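Shop notebook, August
Crazing on the white liner glaze, continued

Picked this up again after the mugs from the last glaze load came out crazed on the inside. Outside surfaces look fine, same glaze, same clay (the Prirkov buff stoneware). The lines show best with a little ink rubbed in and wiped off. They are fine and close together near the bottom and open up toward the rim, where the coat is thinner.
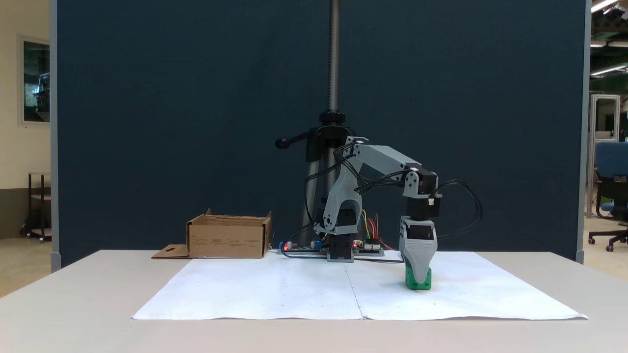 M. Dahlquist

Checked the bisque first. The log for the Laltura kiln has the last bisque at 1,829 F with the usual slow start and no hold. The witness cone was bent about where it should be, so I am leaving the bisque alone for now.

Next, the glaze. The bucket had been sitting with the lid loose and was thicker than it should be. I put it through the fine screen twice and threw out a handful of dried crust from the sides. If a lot of that crust was one material settling out, the bucket no longer matches the recipe and testing it tells me very little. Mixed a fresh small batch to compare.

Fresh batch, dry weight 1,478 g, water 745 g to start, more added by eye until it coated a tile the way the old bucket used to. I should have weighed the extra water and did not. Next time weigh the jug before and after.

Swapped part of the Sendivholm feldspar for talc in one half and left the other half as the control. Silica is up slightly in both. The talc half wants to settle, so it has a pinch of Epsom salts in it. Labels are in iron oxide on the back of each tile, C for control and T for talc. The oxide rubs off on fingers, so hold them by the edges.
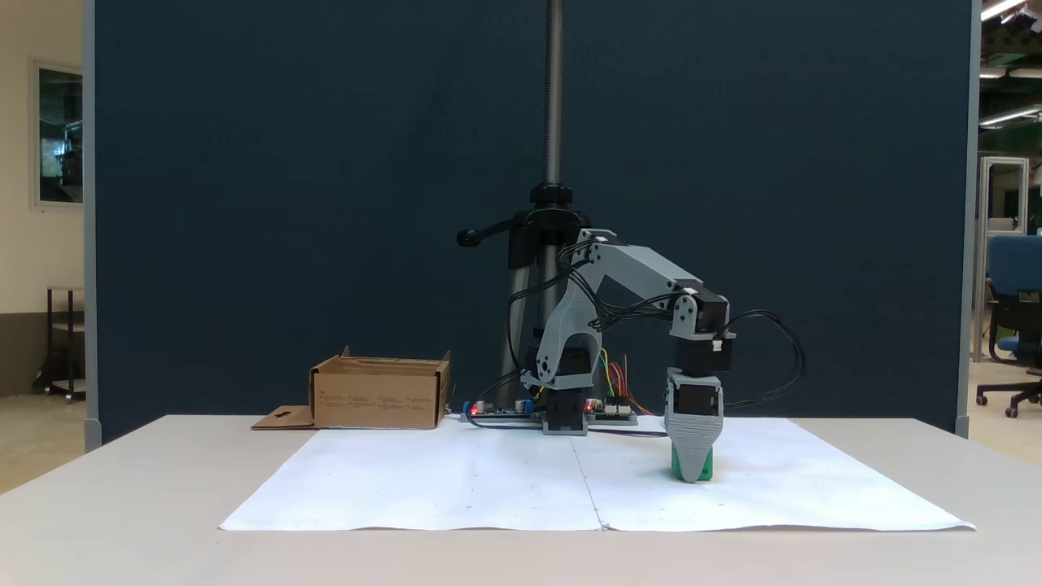

Pencil note added under the recipe by someone on the evening shift: before changing the feldspar again, try a thinner coat on the same clay. Thick liner coats crazed on the old clay body too, and that time it went away with a shorter dip.

Fair point. Added a third set of tiles with the control glaze and a quick dip, in and out, marked Q. All three sets go on the middle shelf so that shelf position does not muddy the result. Foot rings waxed. Brush for the wax is the stiff one with green tape, and it needs hot water right after or it is finished.

Also found that the lid on the kiln is not seating on the hinge side. There is a bit of grit in the channel. Vacuumed it, still a small gap. It may be cooling faster on that side than we think, and opening early will not have helped the mugs.

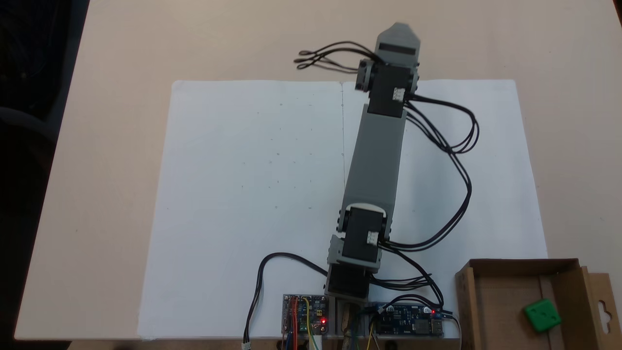 To do before the next load

Leave the lid shut until 2 hours past the point where we normally crack it.
Freezer and boiling water test on one mug from each set.
Order talc and wax from Teshome.
Copy the recipe card, the old one is too stained to read at the bottom.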